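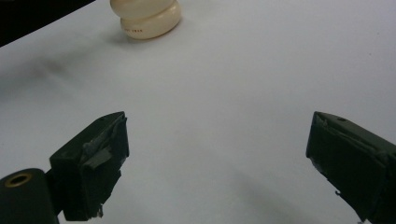

The Hand at Bench Four

Sep 6, 2024

Obaidul Nanayakkara builds grippers in a shared workshop in Skevness, on a bench he rents by the month. His current design, the Zekon, is a two-finger tool held in the hand and closed with a trigger. A camera records what the fingers do, and the recordings are used to train a robot arm to repeat the motion.

The first Zekon was finished in May. Its fingers were printed solid and flexed at the root under load, which let small parts roll out of the grip. Nanayakkara shortened the bracket and moved the pivot inward. Peak opening fell to 70 millimeters, a loss he accepts.

"Anything wider than that I pick up from the side," he says.

Fasteners were the next problem. Screws driven straight into printed plastic held for a few rebuilds and then stripped. The current version uses brass threaded inserts, set with a soldering iron at low heat. Seating them square takes practice, and a crooked insert means reprinting the part.

Finger surfaces remain unsettled. Bare plastic slides on glazed objects. Tape grips well but lifts at the edges, and adhesive residue collects dust that has to be scraped off between sessions. A molded silicone pad from Srithong is on order. It adds thickness at the tip, so the closing stop will need to be reset.

The arm is a used Galtach with a worn second joint. It has completed 52 supervised runs with the current fingers. Nanayakkara logs each by hand, noting the object, the approach angle and the point of failure, if any. Most failures so far are early closures, with the fingers meeting short of the object. He suspects a timing offset between the camera and the trigger sensor, and is rewiring the sensor to check.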